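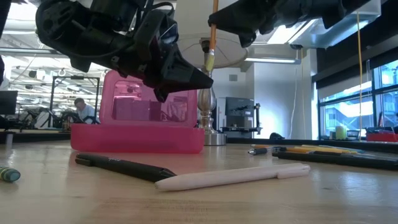 Tasamel Benchtop Oil, 300 mL
Sold by Sternard Timber Care
Stock code 352

Tasamel is a clear penetrating oil for indoor timber: benchtops, desks, shelves and chopping boards. It dries to a low sheen and doesn't change the colour of pale timbers much. Darker timbers will deepen after the first coat.

Use on bare or previously oiled wood only. It won't soak into varnish or polyurethane, so sand those back first.

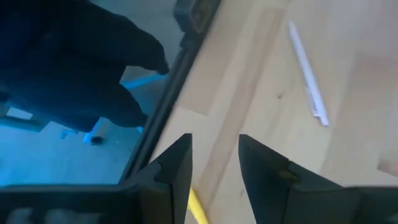 Close-up over the work surface.

Directions
Wipe the timber down and let it dry overnight. Stir the tin. Apply a thin coat with a lint-free cloth, following the grain, and wipe off any excess after 9 minutes. Two coats are enough for a desk. Kitchen tops need three. Leave overnight between coats.

Lay used cloths flat outdoors to dry before binning them. Oily rags can catch fire if left in a heap.

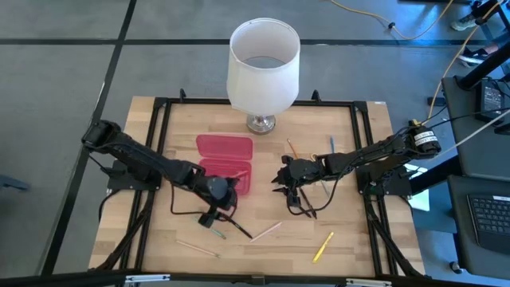 Light butcher-block top with a red plastic container, over grey carpet tile.

Sizes
300 mL tin, in stock
900 mL tin, back in June

Matching product: Nilsuwan Board Wax, for end grain.

Trade orders and colour samples: Siriporn Suksawat, Prunirport warehouse. Pickup is by arrangement.

Page updated May 27, 2022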